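4.2 How people talk about waiting

I came to the Boros diaries expecting grumbles about the bus, and I got them — 721 entries, most written before breakfast. What I hadn't expected was how fond people were of the wait itself! Zamfira Lungu coded the lot with me, and we argued over the word "late" for most of February. 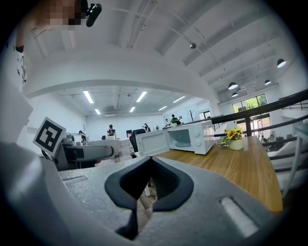 Figure 3. Botcombe, morning.

So what did our diarists mean by "late"? Mostly they meant later than the neighbour they usually stood with, whatever the timetable said. In Zulilwood (13 diaries, all lovely and long) the printed times hardly come up, and I return to them in 4.3.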